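What do you do with all the packing stuff after unboxing?
Posted by Flollau

The table is buried in wrapping, card strips, a cable and small parts. Where do I start?
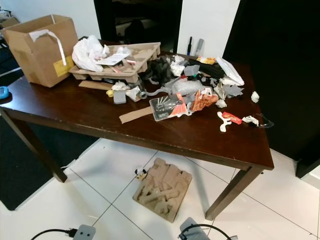

Vurov

Cable first, then anything metal or in a blister pack. Check inside crumpled wrapping before it goes out. I once threw away 2 screws that way.

Mocanu

just bin it

Esora

Keep the box if you have room. I put mine on the corner of the table and fill it as I go, bagged things at the bottom.
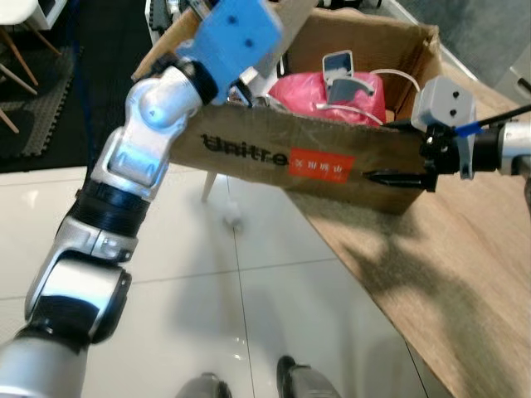 Leave the flaps open until the tabletop is clear. Flat cardboard goes in recycling, and I keep the molded tray for about 4 weeks in case of a return.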